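Home About Stories Work With Us Newsletter Contact

Come report with me on asylum housing (part-time researcher wanted)

Hi, I'm Elsa Karppinen, and I run the housing desk at Stenby, a small newsroom covering asylum and resettlement in the Ulmont area. Right now the desk is me, a phone that never stops buzzing, and a colleague, Grigore Radu, who edits my drafts and takes out most of my exclamation marks. I need a third person!

We're spending the next 6 months on one question: what happens to people when they get moved between temporary rooms at short notice? We have 407 pages of contracts and inspection letters from a records request, and I've read maybe half of them. Some are dull. Some made me put my coffee down and go for a walk. What I don't have enough of is time with the people who live in these places, and that's where you come in.

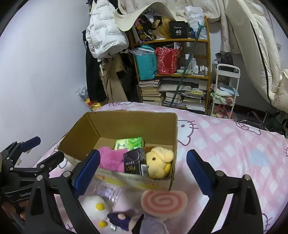

Most of the job is listening. You'd visit families and single adults in shared housing, hear how their last move went, and write it up clearly so that Grigore and I can check it against the paperwork. People remember moves through small stuff, so ask about it: what fit in one cardboard box, what got left sitting on the bed, who knocked and what they said. Then ask for the letter, if they still have it. You'll be amazed how many people keep every single one.

The rest is desk work. You'd log interviews, chase the housing contractor for replies (bring patience), and help me build a timeline of moves that we can stand behind when the lawyers call.

You don't need a journalism degree. I came to this from running the front desk at a legal aid office, and I still think it was better training than any class I took. I do need you to write plain English and speak at least one of Arabic, Tigrinya, Dari or French well enough to hold a long conversation. You should be okay with hearing hard things, and okay with telling someone that a story may not change their case. If you've been through the asylum system yourself, please apply. I'd love to hear from you.

Hours are roughly 20 a week, with some evenings, as a lot of the people we talk to work days. Pay is $2,000 a month, plus bus fare and phone costs. We start in February. The office is upstairs in the Beneš building, and there's no elevator, so tell me if that's a problem and we'll set you up somewhere else.

To apply, send me a page about yourself and one thing you've written, in any form. A letter to a landlord is fine. Put "housing researcher" in the subject line and I'll write back to everyone, even if it takes me a little while.

Elsa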